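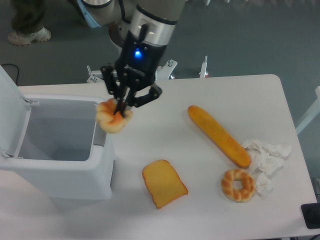 How to budget for a tabletop sorting cell without crying in March

Step 1. Write down the job before you look at a catalog. "Pick soft, lumpy items off a table and put them in a bin" is a job. "Automation" is how you end up owning a conveyor.

Step 2. Price the arm last. Everyone starts there, and everyone forgets the table, the brackets and the gripper. Our first Willems quote covered the arm and a power cord. The mounting hardware came to another $600.

Step 3. Buy the test items early. Play food is cheap and never goes moldy. Set aside up to $100, and pick shapes that annoy a gripper: something knotted, something long, something flat.
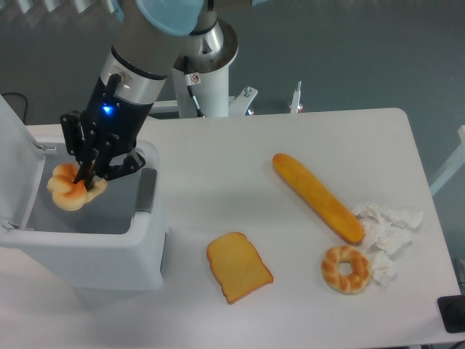 Knot pastry at the bin. Multi-fingered grippers like having something to pinch.

Step 4. Get the fingers quoted separately. Virken sells a spare set for $200, and you will want one on the shelf by the second week. Ask about lead time too. Ours was 74 days, a figure the sales rep mentioned after the invoice.

Step 5. Don't overspend on the bin. Grokus has a lovely sorting receptacle with its own brochure. A white plastic trash can with a hinged lid holds bread just as well. Measure it with the lid up, and check that the arm can reach over the rim. 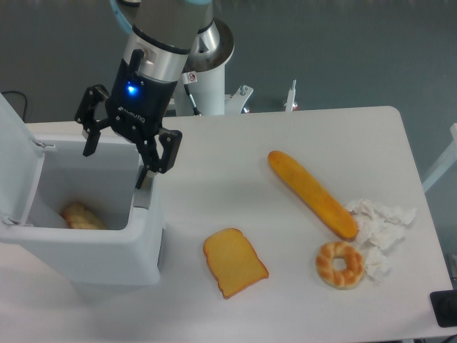 Braided roll in the bin, with toast, baguette, donut and tissue still on the table.

Step 6. Add a line for crumpled tissue, cables and whatever else you left out. We call ours "Ladik," after the project that taught us to have one.

Send the total to purchasing before lunch.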